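Wrist camera only vs. wrist + overhead for bagged items – our numbers
Forum: Manipulation and Grasping > Methods and Results
8 replies

stivel_lab
Posted in June, 2:10 pm

Hello all. I want to share a result from our group and ask for opinions, because we do not agree among ourselves.

The task is picking items that are packed in clear plastic bags. We trained two policies on the same 2,000 demonstrations. Policy A gets the wrist camera and a fixed overhead camera. Policy B gets only the wrist camera. The network, the training length and the action space are the same.

I expected A to win. On rigid items without a bag it does win. On bagged items B was better by 18 points of success rate. We repeated the training with 2 other seeds and the order did not change.

My explanation is that the overhead view teaches the policy to aim at the center of the bag, and the center of the bag is often only air and film. The wrist view is ugly, but near the grasp it contains the information that matters: where the film is pulled tight over the item and where it is just wrinkles.
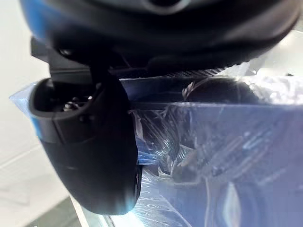
Reply 1
ouellet_k
Posted 2:47 pm

Thank you for posting this. I am not convinced by the explanation. In your picture the glare near the fingertip is the brightest thing on the plastic, and the item itself is a dark shape behind reflections. If I were a policy, I would learn to follow the glare. Did you change the lighting between training and test?

Reply 2
stivel_lab
Posted 3:05 pm

No, the lamps were the same in both. It is a fair point. But the lighting was the same for A also, so it does not explain the difference by itself.

Reply 3
ouellet_k
Posted 3:16 pm

It can explain it. If glare at close distance is a good signal under your lamps, B depends on it more than A does. Move one lamp and B may fall below A. I would not write "wrist only is better" in a paper before this test.

Reply 4
flirstead
Posted 4:32 pm

We saw something similar with bagged cables, but smaller. What helped us was to keep both cameras and drop the overhead image at random during training. The policy then stopped leaning on it for the last few centimeters. Maybe you have a problem of fusion and the overhead camera is innocent.

One more question: how do you define success? For bags, I have seen people count a grasp when the fingers hold only film and the item hangs below. With this definition the results look very nice and mean little.

Reply 5
stivel_lab
Posted 5:20 pm

We count success only if the item is between the fingers when the bag is lifted. Film-only grasps are failures. Of the failures of policy A, 53 percent were film only. For B I must still label the videos, so please do not compare yet.

Dropping the overhead image is a good idea and it is cheap for us to try.

Reply 6
wernach_m
Posted 6:02 pm

I disagree with both sides a little. From one close view I can't say what the dark thing in the bag is, and I doubt that your policy knows it either. It does not need to know. It needs a dark region and the direction of the folds. So my question is what happens with clear or white items in the same bags. If B keeps its advantage there, I will believe the story of the tight film. If not, you have trained a detector of dark blobs.

Reply 7
stivel_lab
Posted 6:40 pm

Most of our items are dark, this is true – I should have written it in the first post. We have white items, but they were not in the test set. I will run three tests: one lamp moved, white items, and the overhead image dropped at random. The robot is free in the evenings, so I can start soon.

Reply 8
ouellet_k
Posted 7:13 pm

Good. Please post the lamp result also if it is bad for you. And please keep the same seeds.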